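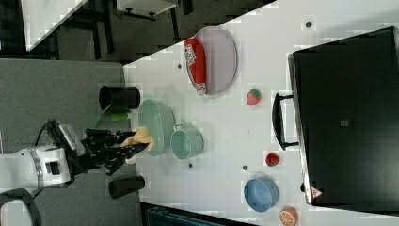
탁상 조작 실험 셀 점검표 및 점검 의견
대상: Castine 셀 (팔 1대, 다지 그리퍼, 손목 센서부, 흰 작업대)
과제: 천으로 그릇 테두리 닦기, 접촉 유지 조건 비교
점검일: 2019년 2월 8일
점검 및 작성: Anayeli Meléndez
판정 표기: 적합 / 조건부 / 부적합 / 해당 없음

읽기 전에
지난 점검표는 모든 칸이 "적합"이었고 의견란에는 "이상 없음"이라는 말이 칸 수만큼 적혀 있었다. 복사해서 붙이는 솜씨는 적합이었다. 이번에는 의견란을 제대로 썼으니 길다고 불평하지 말 것. 판정만 필요한 사람은 판정만 읽고 서명란으로 가도 되지만, 조건부 항목이 남아 있는 동안에는 시행을 시작할 수 없다.

가. 전원과 정지

1. 비상정지 버튼이 조작자의 손이 닿는 곳에 있는가
판정: 적합
의견: 닿는다. 의자에 앉은 상태로도 닿는지 직접 앉아서 확인했다. 버튼 위에 외투를 걸어 두는 습관만 고치면 된다.

2. 비상정지 후 팔이 자세를 유지하는가
판정: 적합
의견: 그릇 테두리를 누르는 자세에서 정지, 들어 올린 자세에서 정지, 이동 중 정지를 해 보았다. 처지지 않았다. 다만 누르는 자세에서 멈추면 누르는 힘도 그대로 남는다. 그릇을 빼려고 손가락을 넣지 말고 해제 절차를 따를 것.

3. 재기동 시 이전 명령이 버려지는가
판정: 조건부
의견: Vindwood 제어 프로그램은 재기동하면 명령 대기열을 비운다고 설명서에 되어 있다. 세 번 재기동해서 두 번은 비웠다. 나머지 한 번은 프로그램이 추억에 잠긴 듯 아까 하던 닦기 동작을 이어 갔다. 속도 제한이 걸려 있어서 위험하지는 않았으나 설명서보다 현물을 믿기로 한다. 수정판이 올라올 때까지 재기동 뒤에는 수동으로 대기열을 비우고 화면을 확인한다.

나. 팔과 손목

4. 관절 외관, 고정 나사, 받침부 흔들림
판정: 적합
의견: 조임 표시선이 모두 맞는다. 표시선을 새로 그어서 맞춘 것이 아닌지도 물어보았다. 아니라고 한다.

5. 손목 센서부 고정과 케이블 여유
판정: 조건부
의견: 검은 케이블이 센서부에서 위로 말려 올라간다. 닦기 동작 범위 안에서는 걸리지 않았다. 손목을 끝까지 돌리면 팽팽해진다. 현재 과제에서는 그렇게까지 돌릴 일이 없다고들 하는데, 정책이 학습 중일 때 무슨 일을 할지 아는 사람이 있었다면 이 연구는 필요가 없었을 것이다. 소프트웨어에서 손목 회전 한계를 좁혀 둘 것.

6. 센서 영점
판정: 적합
의견: 빈손 상태에서 영점을 잡은 뒤 천을 쥐여 주는 순서를 지킬 것. 반대로 하면 천의 무게까지 없는 셈 치게 되고, 접촉력 그래프가 보기 좋게 낮아진다. 보기 좋은 그래프를 원하는 사람은 6번을 다시 읽는다.

다. 그리퍼와 천

7. 손가락 관절 사이 끼임
판정: 적합
의견: 뼈대만 있는 손가락이라 관절 틈이 다 보인다. 보인다고 해서 안 끼는 것은 아니다. 천의 올이 풀려 틈에 감긴 흔적이 있는지 시행 묶음마다 확인하고, 있으면 전원을 내린 뒤 핀셋으로 제거한다. 입으로 불지 말 것.

8. 천을 쥐는 방식이 절차서와 같은가
판정: 부적합
의견: 절차서에는 천을 반으로 두 번 접어 쥐인다고 되어 있다. 실제로는 노란 천을 구겨서 쥐인다. 담당자에게 물으니 "구김은 무작위성을 준다"고 했다. 좋은 말이지만 기록되지 않은 무작위성은 대개 게으름이라고 부른다. 선택지는 둘이다. 절차서대로 접거나, 구긴 상태를 조건으로 인정하고 시행마다 쥔 직후의 사진을 남기거나. 후자가 결과의 일반성에는 유리하다고 보므로 절차서 개정을 권고한다. 개정 전까지는 부적합으로 둔다.

9. 파지력 상한
판정: 적합
의견: 설정값과 실측이 일치한다. 천은 아무리 세게 쥐어도 항의하지 않으므로 상한은 천이 아니라 사람 손가락을 기준으로 정했다.

라. 작업대와 물건

10. 작업대 표면
판정: 조건부
의견: 흰 상판 곳곳에 작고 어두운 점이 있다. 안전 문제는 아니다. 그런데 물체 분할 모델이 가끔 이 점을 물체로 보고, 한 번은 점을 닦으러 가려는 계획을 냈다. 청소 로봇으로서는 칭찬할 만한 태도지만 과제는 그릇 테두리다. 지우든지 가림 처리 영역에 등록하든지 정할 것.

11. 대상 그릇의 위치와 미끄러짐
판정: 조건부
의견: 연두색 큰 그릇은 바닥에 고정하지 않는다. 테두리를 누를 때 그릇이 밀리는지도 측정 항목이기 때문이다. 밀려도 되는 한계선이 필요한데 지금은 담당자 머릿속에만 그어져 있다. 테이프로 긋는다. 그릇 밑에 작은 물건이 끼어 있으면 기울어지므로 시행 전에 밑을 들여다볼 것.

12. 방해 물건의 배치
판정: 적합
의견: 청록색 머그, 분홍빛 타원 접시, 빨간 케첩 병, 장난감 딸기, 파란 그릇 같은 것들은 정책이 한눈을 파는지 보려고 둔다. 배치표와 대조하는 절차를 확인했다. 누운 검은 원통은 구를 수 있으니 가장자리 쪽에 둘 때 특히 주의한다. 밟고 넘어진 사람의 변명으로 "배치표대로였다"는 인정하지 않는다. 장난감 과일은 모형이다. 간식 시간에 이 항목을 다시 읽을 것.

13. 검은 대형 상자
판정: 적합
의견: 손으로 밀어 보아 흔들리지 않았다. 손잡이가 로봇 쪽으로 나와 있어 충돌 모형에 손잡이까지 들어 있는지 확인했다. 들어 있다. 예전 모형은 손잡이 없는 깔끔한 육면체였고, 현실이 그만큼 깔끔하지 않다는 것은 손목 덮개의 긁힘으로 배웠다. 아래쪽 삼각 경고 스티커를 가리지 말 것.

14. 주변 바닥
판정: 조건부
의견: 팔 주변 회색 카펫은 걸려 넘어질 만큼 들뜨지 않았다. 문제는 검은 가구 다리들이다. 조작자가 뒷걸음질할 통로를 정하고 그 통로에는 이동식 가구를 세워 두지 않는다.

마. 시행과 기록 (안전 점검표에 왜 이게 있느냐는 질문은 이미 받았다)

15. 시행 수와 중단 기준
판정: 적합
의견: 조건마다 28회로 고정되어 있다. 위치 제어만 쓴 조건과 접촉력을 되먹임한 조건을 같은 배치에서 번갈아 돌린다. 중단 기준은 힘 상한 초과, 천 놓침, 그릇 한계선 이탈의 3가지다. 중단된 시행도 28회 안에 넣는다. "워밍업이었다"는 메모와 함께 사라지는 시행이 없도록 번호를 미리 찍어 두었다.

16. 성공 판정의 독립성
판정: 조건부
의견: 예비 결과에서 힘 되먹임 조건은 28회 중 24회 성공, 위치 제어 조건은 6회 성공으로 적혀 있다. 차이가 크고 나도 그 방향은 믿는다. 다만 판정한 사람이 되먹임 코드를 짠 사람이다. 본 시행부터는 조건을 모르는 사람이 영상만 보고 판정하고, 테두리 접촉이 끊긴 구간의 길이는 센서 기록에서 따로 계산한다. 영상 판정과 센서 계산이 어긋난 시행은 버리지 말고 목록으로 남긴다. 거기에 논문의 가장 재미있는 절이 있을 가능성이 높고, 가장 곤란한 절일 가능성도 높다.

17. 기록 저장
판정: 적합
의견: Undstead 저장소에 시행 종료와 동시에 올라간다. 파일 이름 끝에 "최종", "진짜최종"을 붙이는 관행은 중단되었다. 감사한다.

18. 다른 셀과의 간섭
판정: 해당 없음
의견: Sandoval 셀은 12월부터 정지 상태다. 다시 켜면 이 항목도 다시 본다.

조치 목록
3번: 재기동 후 대기열 수동 비우기 안내문을 조작 화면 옆에 부착.
5번: 손목 회전 한계 축소, 설정 파일에 변경 사유 기재.
8번: 절차서 개정안 제출. 그 전에는 본 시행 불가.
10번: 점 지우기 또는 가림 영역 등록. 둘 다 해도 말리지 않는다.
11번: 한계선 테이프 부착. 작업대와 같은 흰색 테이프는 쓰지 말 것.
14번: 뒷걸음질 통로 지정.
16번: 판정자 교체와 판정 지침 배포.

담당자 회신란
8번에 대하여: 구긴 상태를 조건으로 인정하는 쪽으로 개정하겠습니다. 게으름이라는 표현은 수정을 요청합니다.
점검자 답: 개정안 접수 후 "미기록 변동"으로 바꾸겠음.
10번에 대하여: 점은 지워지지 않습니다. 가림 영역으로 등록하겠습니다.
점검자 답: 무엇으로 닦아 보았는지 적어 주기 바람. 로봇이 닦았다면 그것도 시행 번호를 받아야 함.

재점검은 8번과 16번의 조치가 끝난 뒤 신청한다. 신청서에 이 점검표 사본을 첨부할 것.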